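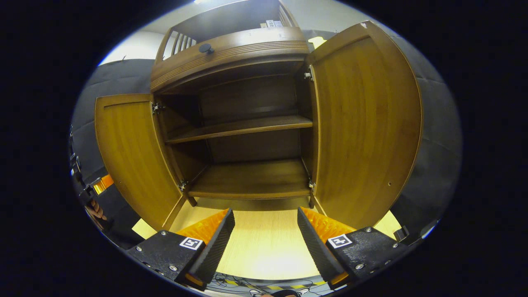 Fig. 1. Wrist view with both cabinet doors open. Note the two square markers, one on each finger.

Unit 7: Articulated objects, or how to make a controller respect a hinge
Course notes, Bukola Lawal
Robot Software Studio, February block

Last unit was all free-space motion. Doors are where it gets fun! A door gives you one degree of freedom and takes away the other five, and your controller has to find out which is which while it is already pulling. I love this problem, and I hope some of you will pick it for the project.

1. What the perception node should give you

Look at Fig. 1 again with the planner's needs in mind. We want a hinge axis for each door, an opening angle, and a confidence for both. The silver hinges on each side are lovely features when they are visible, but they vanish as soon as the door closes, so don't build a pipeline that depends on them. Fit a plane to each door panel and track how it rotates.

The right door is a good test case. It looks tall and bowed from this close, and a straight-line edge detector will fight you over it. Undistort first, then fit. If you skip this, your hinge estimate will slide as the camera moves (ask anyone who took the course last year).

The finger markers are for gripper width. Detect both, take the distance between them, and look up the opening in the calibration table. If one marker drops out, hold the last value and lower the confidence. Please don't publish zero.

2. The door model

For a vertical hinge at point c and a handle at radius r, the handle position is

x = c_x + r cos(q)
y = c_y + r sin(q)

with q the door angle. The left and right doors have opposite signs for opening. Put the sign in the model file and keep it out of the controller, or you will be chasing minus signs all evening.

Estimate c and r online with recursive least squares. Nearly 230 samples are enough for a steady fit on the Biltwood logs. The Alhassan logs are noisier and need a longer window.

3. Control

Use stiff position control along the tangent of the arc and a soft spring along the radius. When the hinge guess is a little wrong (it always is at first), the soft direction soaks up the error and the radial force tells you which way to correct c. Start with a radial stiffness of 700 N/m and work down from there. Watching the estimate settle while the door is still swinging is a real treat – plot it live if you can.

4. Planning past the open doors

Once both doors are open, they are obstacles. The shelf splits the inside into an upper and a lower space, so treat these as separate goal regions with their own approach poses. Add the door panels to the collision scene at their measured angles, and add the wide part of the gripper too, since fingertip-only checks will pass plans that clip the shelf.

Lab work
Run the Firnbridge replay tool on the Grukamholm set. Hand in your hinge plots and a short note on the worst run. Bad runs are welcome, they teach us more.

Reading for next time: the handout on contact detection, sections 1 and 2.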